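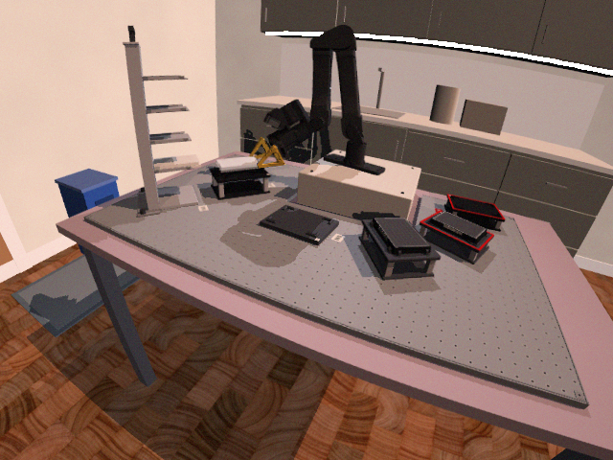
Review: the Mosteck display home at Flosgate, plus the selections day

June 2019

We signed with Mosteck in the end, so take this with whatever pinch of salt you like, but I've now spent more hours in their display home than I have in some of my relatives' houses and I have opinions!

Quick background. We're building a single-story four-bedroom on a corner lot at Flosgate. The plan is the Kumarasinghe, the bigger of their two corner designs, and it comes in at 2000 square feet before you start moving walls. We also looked hard at Sendell, who build across the road, and I'll get to them.

The display home first. It's lovely, obviously, they all are. Good light in the back half, a kitchen you can cook in with someone else in the room, and a hallway that doesn't feel like a hospital. The laundry opens straight to the side yard and I was sold right there (our current one is a closet). What I didn't love is how hard it is to tell the base house from the upgrades. There's a little sticker on the upgraded stuff, but the stickers are tiny and they'd run out of them by the guest bathroom. The taller ceilings? Upgrade. The wide front door? Upgrade. Ask for the printed base list before you fall for anything.
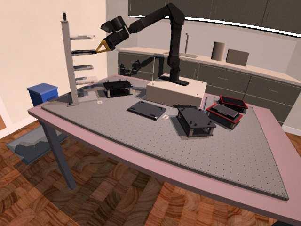 4 min read

Then there's selections day, where you sit in a showroom and pick every single thing that goes in the house. They book you for one long session and it's a lot. We did brick, roof, and gutters before lunch and then hit a wall at faucets, so to speak. Our consultant was patient and never pushed the pricey options, which I'd been braced for. We still went over our allowance by $1097, mostly on tile, and I regret none of it except the niche in the shower.

Sendell's setup is slicker. They have a design app where you swap the finishes on a screen, and their quote came back faster. But they wanted $50 for every change after the first draft, and I change my mind constantly, so you can see the problem. Mosteck gives you three rounds free.

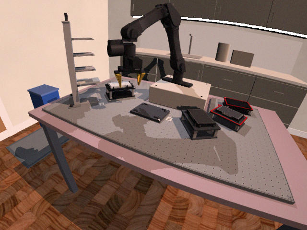

Storage is my one real gripe with the Kumarasinghe. The linen closet is shallow, the pantry is fine, and the garage has no shelving at all unless you pay for it. I'd hoped to fit a proper hobby bench along the back wall, and with two cars in there you get a strip you could maybe stand sideways in. I'd love a big work surface full of little holes like the gray one in the photo, with a stand or two sitting on it and room left over. We ended up asking them to push the garage back by a couple of feet, and they priced it fairly and redrew it in a week.

Communication so far has been good, with one hiccup. The soil report was meant to come to us and went to the wrong email, so we lost a bit of time there. Once I called, it was sorted the same afternoon. The contract itself is 263 pages with all the attachments (I read it, my husband "read" it) and the fixed-price section is clear enough for normal people.

Four stars from me. They'd get the fifth if they fixed the sticker situation. Slab is due to be poured in August and I'll update this once there's something to stand on.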